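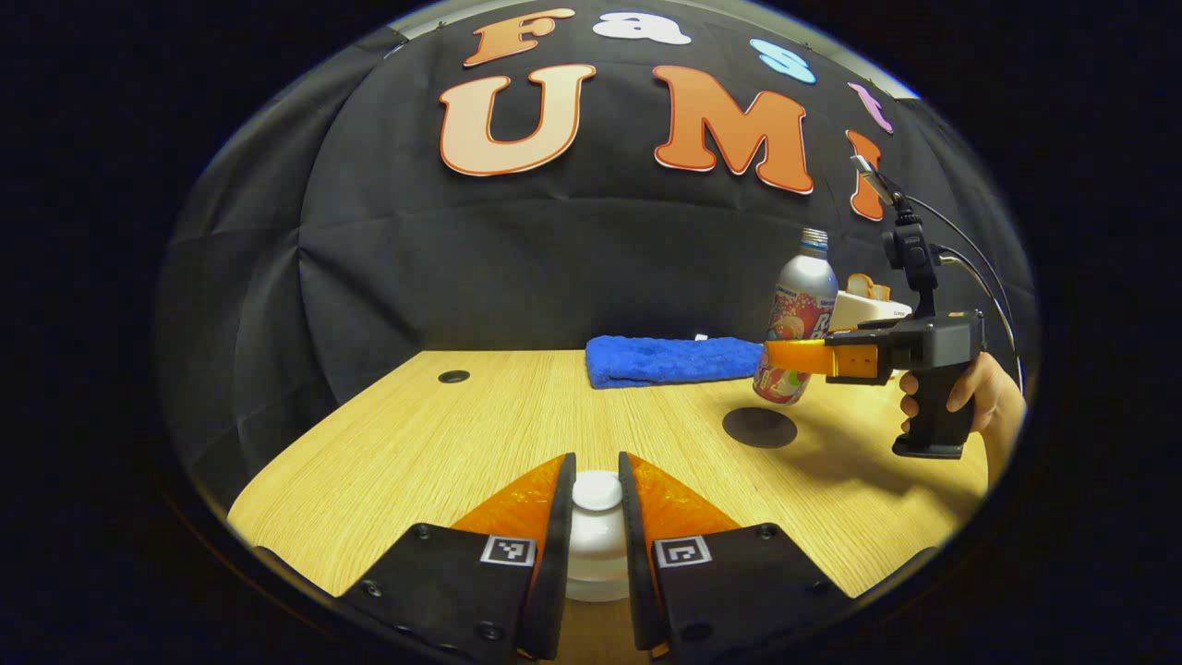
그리퍼를 비교할 때 제일 먼저 뭘 봐야 해?
손가락 끝. 힘이 얼마나 센지는 그다음이고, 물건에 처음 닿는 데가 어떻게 휘는지부터 봐야 해.

니디아가 입사 첫날 나한테 물어본 게 저거였고, 내가 아는 척하면서 대답한 게 저거다. 사실 나도 그 말을 레트 바헤르 선배한테 주워들은 지 일주일밖에 안 됐을 때였는데!

우리 회사 나불라리는 그해 겨울에 그리퍼를 골라야 했다. 후보는 둘. 드라스텔은 단단하고 빠르고 비쌌고, 키스페는 말랑하고 느긋하고, 음, 좀 못생겼다(미안). 12월까지 하나를 정해서 지트데일 창고에 넣기로 되어 있었고, 시험은 한 대당 2000번씩이었다. 2000번! 컵 들고, 병 들고, 내려놓고, 또 들고. 나는 밤에 누워서도 손가락을 오므렸다 폈다 했다.

"드라스텔이 이길걸." 내가 말했다.
"점심 걸래요?" 니디아 로사노는 입사한 지 3일 된 사람치고 겁이 없었다.
"세 번 걸지 뭐."

초반엔 내가 신났다. 드라스텔은 402번째까지 한 번도 안 놓쳤다. 키스페는 벌써 유리잔 하나를 바닥에 굴렸고, 나는 점심 메뉴로 갈비탕을 고르고 있었다. 그런데 403번째에서 드라스텔이 종이컵을 그냥 구겨 버렸다. 물이 사방으로 튀었고 내 공책도 푹 젖었다. 레트 선배가 저쪽에서 고개만 쓱 들더니 "힘값 누가 넣었어?" 하는데, 그게 나였다. 나!

값을 고치고 나서도 뭔가 찜찜했다. 드라스텔은 내가 물건마다 숫자를 맞춰 줘야 얌전했고, 키스페는 좀 틀리게 잡아도 손가락이 알아서 감기면서 어떻게든 들어 올렸다. 니디아는 그게 꼭 자기 할머니가 감자 집는 손 같다고 했다. 무슨 소린지 몰랐는데 한참 보고 있으니까 진짜 그렇게 보여서 좀 분했다.

키스페 쪽 1553번째는 지금도 기억난다. 밤 열한 시가 거의 다 됐고, 둘 다 말이 없었고, 병이 손가락 사이에서 주르륵 미끄러졌다. 아, 끝났다 싶어서 내가 눈을 질끈 감았는데 쿵 소리가 안 나는 거다. 눈을 떠 보니 병목에 손가락이 걸려 있었다. 니디아가 내 팔을 하도 세게 때려서 다음 날 멍이 들었다.

"이건 성공이에요, 실패예요?"
"규정엔 안 떨어뜨리면 성공이래."
"그럼 갈비탕 특으로 먹을게요."

보고서는 레트 선배가 읽었다. 되게 오래 읽었다. 우리는 그 앞에서 벌서는 애들처럼 서 있었고, 선배는 마지막 장을 넘기더니 키스페에 동그라미를 쳤다. 그러고는 나를 보면서 물었다. 공책은 말렸냐고.

갈비탕은 세 번 다 내가 샀다. 세 번째 날엔 선배까지 따라와서 수육도 시켰다.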